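1/1/19, potting shed bench

Hardwood cuttings from the October batch, first proper check. Flalia is the pale shrub rose from the Harnard beds, Skilano the dark one. Both went in at pencil thickness, cut just under a node, lower leaves off.

Flalia: 142 stuck, 18 lost so far. The losses are all in the two trays nearest the door, black at the base and soft up to the second bud. Pulled them and binned the compost from those cells. The rest are firm. Tugged a few and they resist, so there is callus at least. Didn't lift any to look.

Skilano: slower. Buds still tight, bark green when scratched. No rot. Leave alone until the days are longer.

Mix was half perlite, half sieved bark. It still drains fine but the top dries to a crust while the bottom stays wet. Next time I want a coarser grade of bark and a thin layer of grit on top. The Carrasco trays are deeper than the old ones and that may be part of it. Should run one old tray next to one new tray with the same mix before blaming either.

Bottom heat has been off since the thermostat went. Cuttings don't seem to care. Seedlings will, so it has to be fixed before sowing.

Feed: none on unrooted cuttings. For the potted stock, 200 ml of the weak seaweed mix per pot, every second watering, starting when buds move. Stock solution is made up at 1 in 500. Please write the strength on the container when you make a new lot. Last month there were two on the shelf with nothing on them and I tipped both.

Misting: once in the morning, leaves only, and skip it on dull days. Vents open an hour afterward. 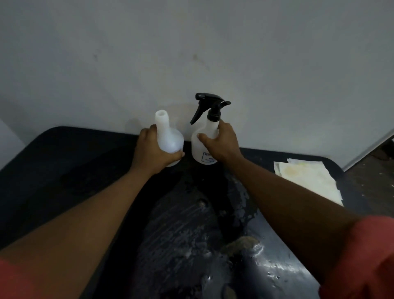 A note left in the back of the book says the Flalia trays by the door were getting misted in the evening as well, through most of the last cold spell, and asks if that could be the black bases. Could be. It fits with where the losses are. Evening misting stops as of today, and those two trays move to the middle bench.

To do:

- thermostat
- grit, coarse bark
- relabel Skilano row 3, ink has faded
- check door trays again Friday, pull anything soft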